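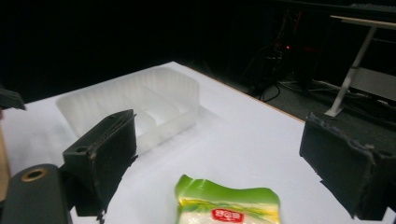

Gripper fingers, a sorting tray and a snack bag on one of our teaching tables.

Hi! I work at a place called Plernum, in a town called Purnau, and my job is to help robots learn how to put things away. When I tell kids that, they usually want to know two things. Do the robots talk? (No.) And did the robots take somebody's job? That second one is a really good question, so most of this page is going to be about it.

First, what do we do all day? We pack snack boxes for schools and offices. A box might have chips in it, or crackers, or little bags of dried fruit. For a long time every single bag was picked up by a person and put in the right spot. On a normal day each packer filled 153 boxes. Try picking up a bag, turning it the right way and setting it down, and then think about doing that until it's time to go home! Your shoulders get sore. Mine did, because I used to be a packer too.

Then Plernum bought a robot arm from a company called Bemitano. We named ours Liao. Liao can work for hours and never gets a sore shoulder, but when it first came to us it didn't know what a snack bag was.

So how do you teach a robot something like that?

You show it. The gripper in the picture is a tool that a person holds by hand. It has two thick, dark fingers, and they do the job that your thumb and pointer finger do when you pinch something. There's a camera on the tool too, so it gets a close-up view of whatever the fingers are doing. I hold the gripper, pick up a bag, and put it where it goes. Then I do it again. And again! One lesson is 36 tries, and after that I get a break and a glass of water.

The computer looks at all those tries and starts to find what they have in common. It's a bit like learning to tie your shoes by watching your big sister – one time isn't enough, but after lots of times your hands start to get the idea. We made 1253 tries before Liao was allowed to pack its first real box.

Why so many? Well, snack bags are tricky. A wooden block is the same shape every time you pick it up. A bag is crinkly and shiny, and the light bounces off it in funny places. If you squeeze too hard you get crumbs. If you squeeze too softly, it slips. Trays can be tricky as well. Look at the one on the table – it's frosted plastic that lets light through, and it's sitting on a white table. You can find the edges pretty easily, but a computer has to work at it. It also has to learn where the dividers are, so it doesn't try to set something down right on top of a little wall.

Now for the big question. What happened to the people?

I'll tell you what happened at my work, and you should know that it doesn't go the same way everywhere. At Plernum, the packers were told about the robot in February, before it came. Some of us were excited and some of us were worried. I was both, on the same day! Four packers learned to be teachers, like me. A few moved over to checking boxes and fixing the ones that come out wrong. Two decided they'd like a different kind of job and left, and I miss eating lunch with them.

The work feels different now. I used to chat with the person next to me the whole time I was packing. Teaching takes more attention, so it's quieter, and some days I don't like that part. I do like that my shoulders are better. I also like being asked what I think. When a try goes badly, I get to say why, and people write it down, because a person who has packed bags for years knows things about bags that aren't in any book.

Liao still needs us a lot. If a new kind of bag comes in, somebody has to pick up the gripper and start showing again. When a bag falls on the floor, a person gets it.

Want to try being a robot teacher at home? Put on a pair of thick mittens and use only your thumb and one finger. Now move some small snack bags from the table into a box with the same side up every time. Ask a friend to watch and then copy exactly what you did, without you saying a word. See which parts they get wrong, and show them again!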